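8/14/23

I have been thinking about bread again, mostly because the rye from my third try is finally gone and I miss it. My grandmother baked hers every week in Warkudthorpe and never wrote a word of it down, so all I have to go on is the smell, and a vague memory of caraway and something sweet (molasses? honey?) that I keep chasing around the kitchen like a kid after a balloon.

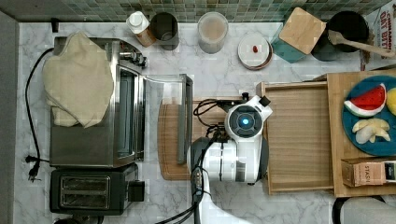
Decha Chaimongkol wrote in after my July post to say that I'm rushing the starter, and that a rye one wants a full day longer than I gave it before it goes anywhere near the dough. I took that to heart, Decha, and the next loaf had a sourness I remembered right away, even if the middle was still a bit gummy.

So now I'm feeding the jar every morning before coffee, and I let the loaf sit overnight before I cut it, which takes more willpower than I have most evenings.

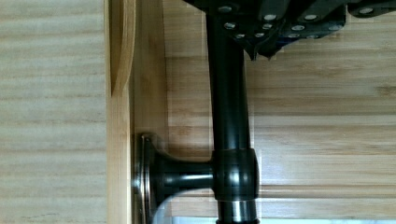 Does day-old rye make good toast? It makes the best toast there is, as long as you slice it thin and give it a second round.

Grandma put salted butter on hers and then plum jam right up to the crust, and she'd eat it standing up, looking out at the yard. I've started doing the same thing and I like it more than I expected to!
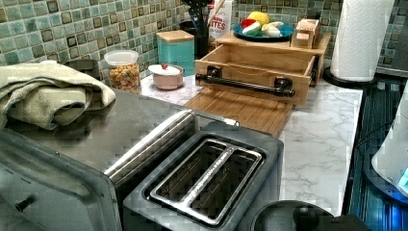 The breakfast corner, where most of the rye ends up.

Next time I'm trying the molasses.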